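Plandholm Community Help > Food & Drink > Buying and Storing

Meat box arrived half thawed, is it ok to refreeze? And who do I complain to

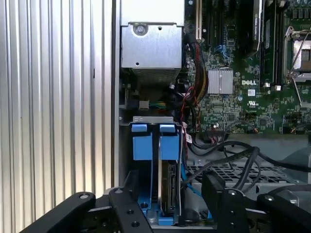
Posted by Saadet Tokgöz

Hi all, hoping someone knows. Had a mixed box from Lukberg on Wednesday, first one, the 13 item one. Courier left it in the porch without knocking and I didn't get home till gone six. Tracking says delivered 11.40 so it had been sat there most of the day. Not in the sun but not exactly cold either.

Ice packs were water. Completely. The big stuff in the middle (beef joint, whole chicken) still rock hard. Mince and the sausages on the outside were soft, you could bend the packs, but they felt cold. Chicken thighs somewhere in between, solid in the middle and squashy round the edge. Put the lot straight in the fridge while I worked out what to do and then moved the joint and the whole chicken to the freezer about an hour later because they hadn't changed at all.

So, three things really
- can the mince and sausages go back in the freezer or is that a definite no
- what about the thighs
- do I go to Lukberg or the courier? Lukberg's chat thing just keeps sending me to a page about changing my delivery day

Don't want to chuck it if I don't have to, it was not cheap. But there's a toddler in the house so not going to gamble either. Also is this normal for meat boxes?? My sister gets hers from Chiriac and never has a problem but she's home all day.

Thanks in advance, sorry its long

Posted by İlker Ertürk

Worked behind a butcher's counter for years and then in the packing room of a mail order place (not Lukberg), so will try and take these in order.

Joint and whole chicken. Rock hard all the way = never thawed, freezer was right.

Mince and sausages. If they still had ice crystals in them or were properly fridge cold, as in 5 degrees or under, then they can go back in, quality will suffer a bit. Trouble is "felt cold" doesn't tell you much. Hands are rubbish thermometers. Did you by any chance stick a probe between two packs? If you did and it was under 5, fine. If you didn't, and they'd gone fully soft with melted ice packs next to them, I wouldn't refreeze and with a toddler I wouldn't eat them either. Mince is the one I'd be strictest on, there's far more surface for bugs to get going on than on a joint. Cooking it hard doesn't fix everything, some of the toxins aren't bothered by heat.

Thighs. Solid in the middle is a better sign, but the outside is the bit that warms up first and chicken is chicken. Same rule, known to be under 5 or bin. Sorry.

Don't go by smell by the way. Meat can smell fine and still make you ill.

Complaint. Lukberg. You paid Lukberg, the courier's contract is with them and not you. Until it's in your hands, or left somewhere you agreed to, it's the seller's problem. So check whether you ticked a "safe place" box when you ordered, they will ask. Even if you did, they should be packing it to last the day, that's the whole point of the liner. Look at the leaflet or the side of the box, most of them print how many hours it's meant to hold. If it says 26 and yours was soup by six in the evening then either they were short on ice or it sat in a warm depot overnight.

What to send them:
Order number, delivery time off the tracking, time you opened it
Photos of the ice packs, liner, labels with the use by dates showing
List of what was soft and what was hard
What you want back. Say it plainly, refund for the soft items or replacements, otherwise they'll offer you a voucher

Email not chat. There'll be an address at the bottom of the order confirmation. Give them a date to answer by. If you paid by card and they ignore you, ring the card company and ask about getting the money back that way.

Keep the packaging till its sorted. Bin the meat once you've got the photos, no need to keep it festering.

And no, not normal. Happens more in warm spells and on first orders, when the driver doesn't know the house. Ask them to put a neighbour's number on the account.

Posted by plorel_pete

just cook it all and then freeze it, thats what i do. made 4 lasagnes once out of a box that turned up soft. never been ill

Posted by İlker Ertürk

Cooking then freezing is ok for meat that's thawed in the FRIDGE. Not for stuff that's been in a porch at who knows what temperature. Please don't do that one with the little one about.

Posted by Saadet Tokgöz

Thank you, really helpful. No probe sadly so mince, sausages and thighs have gone. Did photos first. Found the email address, it was in tiny grey writing under the recipe card advert. Box says "keeps cold up to 26 hours" so have quoted that at them. Didn't tick any safe place, just checked. Will post back when they reply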